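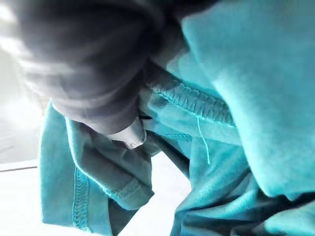 Search this notebook

8/19/18

Net piece for Podholm, second day of lighting tests. Miyuki and I hung the 4-meter sample from the shop beams and ran the sensor board from the laptop. 14 of the LED strings respond. The other two are on the bad connector Alistair flagged, so I left them unplugged.

Latency from hand wave to color change is still too long. Most of it seems to come from the smoothing I put in to stop the flicker. I cut the averaging window in half and it felt better, with a bit of shimmer at the edges. Miyuki likes the shimmer. I don't yet.
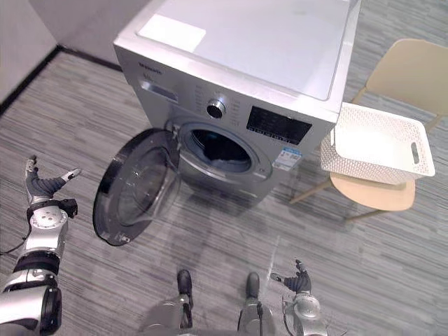
Sagging is the other problem. Nearly 2,000 knots in the sample, and the middle row drops further than Paraschiva's model says it should. Erhan thinks the Bollerano cord stretches under load and wants to try the thinner Galanis line on one quarter of the net. Told him to go ahead, but keep the old section so we can hang them side by side.

To do:
- new connector, ask Alistair
- log raw sensor values for an hour with no visitors
- send Margareta the power draw, she needs it for the December site plan
- relabel the strings, the tape is coming off

Board firmware is saved as the Witetti branch. Don't load the older one.

Filed under: Interactive installations, Light tests

Back to top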